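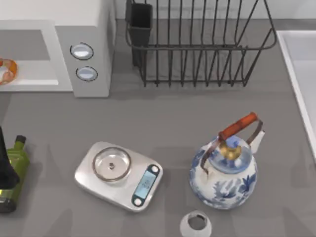

The Grellport kitchen, where I now spend my evenings without getting anything to eat.

February, past eleven at night. Sandra has decided our simulated kitchen needs character, so the kettle stays. Blue and white flowers, gold knob, a handle that loops up over the lid. I asked for a box with a handle. Raimo says a box would teach the policy nothing, and Raimo is the one who passed controls, so I shut up and went back to the reward function.

The job this week is "put the kettle on the scale." My mother could explain it to a toddler. I have explained it 1260 times to a pretend arm and it has got it right 17 times, two of which I'd call generous. The glass bowl is on the scale already, so the bowl has to come off first, and the arm has developed its own view of bowls. Run 1000 was the best of the night until it put the bowl down inside the kettle. I mean inside. Shahram found the collision setting that allowed this and looked very pleased with himself for someone who had set it.

Professor Kazemi (no relation, Shahram is tired of being asked) wants a demo before break. Lemlem drew up a schedule with colors. My color is orange and there is a lot of it.

Things to do tomorrow: fix the mass on the bowl, ask Maureen if the lab machine can run overnight again, stop giving points for touching the microwave. It loves the microwave. There's a donut-looking thing in there and I'm starting to see its side of the argument.

Went home by way of the vending machine. It dropped my chips on the first try, no training at all.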